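Desk notes, September

What the demos leave out

Sorting chopsticks and spoons into a caddy has become a popular first exercise for people who want to teach robots by hand. You hold the gripper yourself, do the job yourself, and the recording goes off to train a machine. I have been reading about this for most of the year and I remain hard to impress.
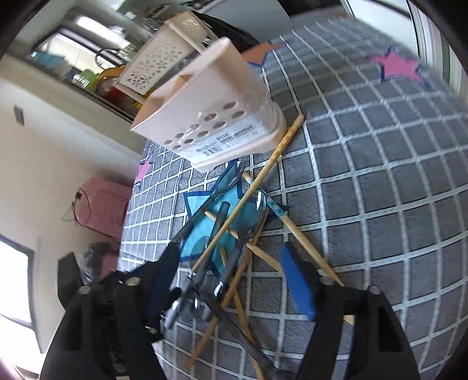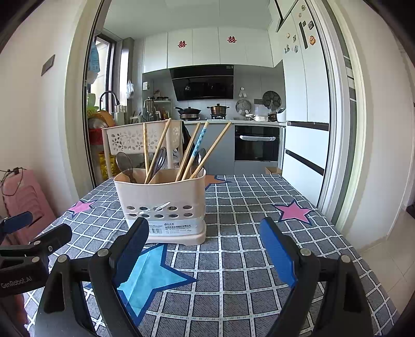 Cutlery and a caddy on the star-printed cloth, with the hand-held gripper in both views.

Palesa Kekana
Contributing editor, workplace and machines

The pitch from outfits like Pravimard goes like this. Programming a robot arm to handle kitchen things is slow and brittle, so skip it. Put a gripper in a person's hand, let them tidy up a few hundred times, and the model will pick up the habit. No arm in the room, no cage, no engineer on a stool with a laptop. It is cheap, and I believe that part.

What I don't believe is the number that usually comes next. Pravimard's last bulletin led with 1000 demonstrations of one table task. Fine, but how many of those were any good? I wrote and asked. After a wait I got a reply saying 865 had been kept after review, and then a second reply, from someone else, saying 743. Both may be right, depending on what you call a usable recording. Neither message said what you call a usable recording.

Anathi Nkosi ran hand-held sessions at Drametti before she moved over to the evaluation side, and she was more forthcoming. Her complaint is that people are too clever. Give a person two stiff fingers in place of their own ten and they start inventing tricks within minutes. They pin a chopstick against the table edge. They scoop a spoon up sideways. They drag a whole bunch toward themselves and pick from the top. All of it works for the person, who can feel the thing slipping and fix it before it goes. The video shows where the fingers went. It doesn't show what the wrist knew.

"Then the arm copies the scoop," she told me, "and it hasn't got the wrist."

She also brought up something I had not considered, which is that the same person gets bored. The first twenty runs are careful. By the hundredth the operator has a rhythm and is cutting corners, and the recordings get faster and sloppier together. Drametti tried paying by the hour in place of by the run. The pace dropped, and quality went up a little. She would not say how much and I suspect it was never measured.

Remote control has the opposite trouble. There you sit at a rig and drive a real arm, so whatever you record is at least something the arm can do. But it is painfully slow. I tried it for an afternoon at Laststead two years ago and spent most of it failing to get one fork off a tray. A thin stick lying flat on cloth is a nasty object for any gripper. You come down too high and close on air, or too low and bunch up the fabric. I got better at it, and by the end I also had a headache.

The people who like hand-held collection will tell you it gets around all this, and that the variety makes up for the mess – different homes, different light, different tablecloths. There is something in that. A real kitchen is a better place to learn about kitchens than a gray bench with a marked square on it. I would rather see this work done on a busy patterned cloth than on a plain one, and I wish more labs would.

Still, somebody has to run the trained arm in a home it has never seen and write down what happened, drops included. The Pretorius write-up that did the rounds over the summer gave almost a page to how the data was gathered and 2 lines to how the robot did. The word used was "promising." I have been reading that word in this field for a long time.

If you collect this sort of data, or have been paid to, I'd like to hear what got thrown out and who decided. Failed runs especially. Anathi says she kept a folder of hers and has offered to go through it with me before the next issue, so expect more on the scooping.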